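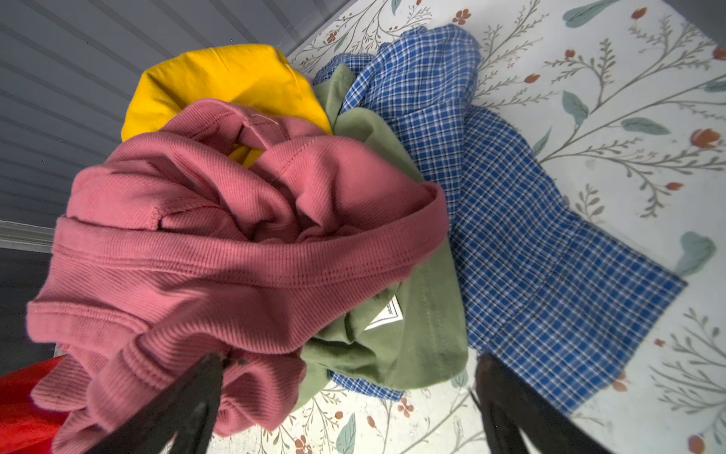
Zamberg Soft-Goods Finger Set, with optional wrist camera bracket
Product page and bench notes
Maintained by Ghazala Afridi, with measurements by Ottmar Hamann

Availability: in stock
Ships as: one pair of fingers, screws, two spare tip covers
Fits: Rudero parallel grippers with the standard bolt pattern. The Nouri gripper needs an adapter plate, sold separately.

What it is

A pair of long, dark fingers with rounded tips, meant for picking cloth out of a pile. Zamberg's own leaflet says they "handle any garment." We don't repeat that claim in our catalog, and we'd ask you not to buy on the strength of it. We stock them because our customers kept asking, and we ran them on our own bench before we agreed to list them.

How we tried them

We used mixed clothes, heaped by hand on a table with a botanical print. The print was Sunee Boonchu's idea. Most demo videos for cloth grippers use a plain black or plain white surface, and any camera looks clever on that. Leaves, stems and small orange buds give the segmentation something to get wrong, and with a sage-green garment in the heap it got things wrong fairly often. If your software was tuned on a plain table, try it on a busy one before you blame the fingers.

The heap had a pink ribbed knit, something smooth and cotton in mustard yellow, the green piece, a blue-and-white check shirt and some red. Each run was a single attempt to lift one named garment clear of the rest. Lifting two at once was scored as a miss. Zamberg scores it as a pick, and we think that accounts for most of the distance between their leaflet and our table.

Results, 13 attempts per finger set, Rudero gripper, same arm and same controller settings:

Zamberg Soft-Goods fingers: 7 clean lifts
Rudero stock fingers: 6 clean lifts
Ferell flat pads: 2 clean lifts

Yes, that is one lift between the Zamberg set and the fingers that come free in the Rudero box. Thirteen attempts is a small number and we would not hang a purchase on a difference of one. The Ferell pads are another matter. They are made for cartons, they did badly, and we only ran them because a reseller was recommending them for laundry.

Where they do well

Ribbed knits. The tip covers hold on ribbing, and a thick cuff or hem gives them an edge to close on. Elaheh Asadi ran the knit attempts and found she could come in at a lazier angle than with the stock fingers and still get hold of the fabric. She also liked that the tips slide along a tabletop without digging in, so you can push under a fold.

Where they don't

Thin woven cotton. A shirt lying flat with only a straight hem to grab is still a bad day for this product. The rounded tip rides over the edge, and you end up pinching table. If shirts are most of your work, keep the stock fingers.

Layers. When one garment peeks out from under another, the fingers have no way to tell where the first stops. That's a perception problem and no finger will fix it, whatever the leaflet implies.

Care labels. A small white label looks like a good pinch point to a planner that goes for contrast. It isn't one. We had the arm pick a label, lift, and drop everything a hand's width up. Mask labels out if your software lets you.

The wrist camera bracket

Sold as an option. It puts a small camera close behind the fingers, looking steeply down past them at the work. The view is good for the last part of the approach – seams, ribbing and stitching come through well. The fingers themselves take up part of the bottom of the picture and stay soft, and whatever is right under the tips is hidden by the tips. Zamberg calls this "full visibility of the grasp." Ottmar's note on the bench sheet says "full visibility of the fingers," and we've left it there.

If you already have a fixed overhead camera, keep it. The bracket works as a second view. On its own it left us guessing about how far the heap spread on either side.

Fitting notes

Close the gripper fully before you start, fit both fingers loosely, check that the tips meet, then tighten.
Reset the stroke limits in your controller. These fingers are longer than the Rudero stock set and the old limits will drive them into the table.
Redo the hand-eye calibration if you add the bracket. Knocking the bracket counts as adding it.
Tip covers wear on the inside face first. Ours were shiny by the end of the test and we'd expect to change them sooner than the leaflet says.

Should you buy it?

If you handle sweaters and sweatshirts, maybe. Wiesława Szczepańska, who takes the returns here, would rather lend you a set than process one, so ask about the bench loan first. Run your own garments, in your own heap, on your own table, and count doubles as misses.

A second round with the Nouri gripper is planned for September. The adapter plate adds some play that we haven't measured yet, and no figures for that pairing will go on this page until we have.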